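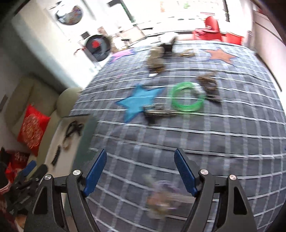

Tagged: Student projects > Pick and sort > Open issues
Reading time: 3 min

Issue: gripper closes too early on small objects near the front of the cloth

Our club trains a small sorting model for the Clastia student challenge, and since the last update of the Kekis software the recordings have a problem that I will try to describe in good order. The operator moves the hand-held gripper over the table, closes it on an object and puts the object in the bin. In the replay, the width of the opening is wrong. The software reports the fingers half closed at moments when the camera sees them wide open, with one blue pad on each side and plenty of cloth between them. The error is the biggest when the object is small and close to the fingers. With the stars that lie farther back we have less trouble, I think because the operator has more time before closing.

Setup
- Two hand-held grippers, built from the Kauppinen kit, blue pads
- Kekis recorder on a laptop, Clerkis plug-in for the labels
- Table with gray plaid cloth, mixed small household objects
- 64 recordings made after the update, over 1,000 from before

What we expected
The opening value follows the fingers. Before the update it did so, with a small delay which did not disturb us.

What we get
The value starts correct, then drifts in the direction of "closed". After 4 minutes of recording it is not usable any more. If we stop and start the recorder, it is correct again for a short time.

What we tried

1. Cleaned the lens and tightened the screws of the camera holder. No change.

2. Changed the cable. No change.

3. Exchanged the left and right gripper in the software. The drift stays with the recorder and does not move to the other hand. From this I conclude that the mechanics are good.

4. Closed the curtain. The window behind the table is very bright in the afternoon and I suspected the automatic exposure. The drift became slower but did not disappear. In the evening, with only the lamp on, it is slower still.

5. Replaced the plaid cloth with a plain white sheet. With the sheet the drift was almost gone. I repeated this test in order to be sure, and the result was the same.

6. Went back to the old version of Kekis on a second laptop, with the plaid cloth. No drift at all in 13 recordings.

My opinion after these tests: the new version finds the pads by their color and their edges, and the dark squares of the cloth confuse it. The light from the window makes it worse. I can not prove this, as I do not see inside the detection.

Questions to the support
- Is it possible to lock the color range for the pads by hand? I found a setting with the name "pad reference" but it is gray and I can not click it.
- Can the old recordings and the new ones be used in one training set, or must we convert them first?
- If we stay with the old version, does the Clerkis plug-in still export the labels in the format for the challenge?

We would prefer to keep the plaid cloth, as all our earlier recordings are made on it and the model should see the same table.

Update, 6 p.m.
The "pad reference" setting becomes active when the recorder is started without the plug-in. I set the reference with open fingers and made one short recording. The value looked correct until the end, but without the plug-in we have no labels, so it is only half of a solution. I attached the log files of both runs. Please leave the ticket open.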